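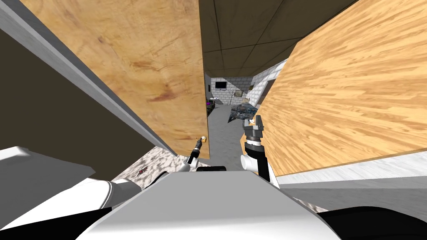 Looking between the wooden panels towards the screen on the back wall.

Godora Family Papers Kit, reviewed by Delia Ene

The box promises "museum-grade care for your family archive". I wanted to know what that meant, and the leaflet doesn't say. For your money you get 6 folders, a pair of cotton gloves, a soft pencil and a year's access to Platix, the cataloguing program.

I used it on my great-uncle's letters from his time as a shire clerk. The folders are decent. They're a good weight and the flaps stay shut, though foolscap sheets stick out at the top, and half of what any shire clerk kept is foolscap. Skip the gloves. They catch on torn edges, and clean hands do a better job.

Platix claims to read old handwriting. It turned "Councillor" into "Cornflour" 3 times in one letter and dated another to the year 1000. You can correct it, but only one line at a time, and it had forgotten my corrections by the next page. Sun-ja Yeo, who tried it on typed minutes, got better results.

Exporting the catalogue costs extra. I'd buy the folders separately and use a spreadsheet.

Folders 7 out of 10, software 3.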